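We use cookies to remember your preferences and to count visits to this site. Accept all | Manage settings

Call for participants: Household Tidying and Storage Study

Cullangate is inviting adults living in or near Honbridge to take part in a paid study of how people put a room in order. The study concerns ordinary domestic work: clearing a floor, gathering up cables and small items, and deciding what belongs on a shelf, in a box or elsewhere. The findings will inform the next edition of our guidance on storage in small homes.

No previous experience is required. We are interested in the habits of people who tidy every day and equally in those of people who tidy seldom.

What taking part involves

Participants will attend 2 sessions at our premises in the Borer Building, Navarrete Road. At the first session you will be shown a furnished room in which various belongings have been left out, and asked to put it in order as you would at home. There is no correct arrangement and no time target. At the second session you will be asked to find certain items in a room arranged by another participant, and then to discuss with a member of the research staff what you would have done differently.
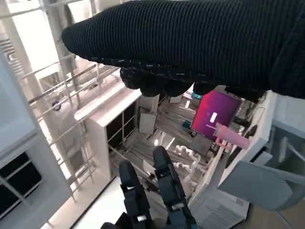
Participants may move any loose item in the room and may use the open shelving and the boxes as they see fit. Fixed fittings, screens and anything connected to the mains should be left in place. If you are unsure whether an item may be moved, please ask before touching it. A member of staff will be present throughout.

Each session will be followed by a short written questionnaire. Large-print copies are available on request.

Who may apply

Applicants should:

- be aged 29 or over on the date of their first session;
- be responsible for at least part of the tidying in their own household;
- be able to bend, kneel and lift light objects, or to direct an assistant who will do so on their behalf;
- be willing to have their arrangement of the room recorded in notes and photographs.

Employees of Cullangate and members of their households are not eligible. People who took part in the earlier kitchen cupboards study may apply, but should say so in their application.

Sessions and payment

Sessions will be held on Thursday evenings in August and will finish no later than 1900. Both must be attended for payment to be made in full. Participants who complete only the first session will receive half the stated fee. Travel within Honbridge will be reimbursed on production of a ticket or parking receipt. The fee and the available session times will be confirmed in writing before you are asked to commit yourself.

There are 10 places. Should the study be oversubscribed, places will be allotted so as to include people from households of different sizes, and a reserve list will be kept.

Consent and personal information

You will be asked to sign a consent form on arrival. You may withdraw at any point, without giving a reason, and may ask for your notes and photographs to be destroyed. No participant will be named in any published report.

How to apply

Application forms may be collected from the reception desk in the Borer Building or requested by post. Please mark your envelope "Tidying Study" and state any access requirements, so that suitable arrangements can be made in advance. All applicants will receive a written reply.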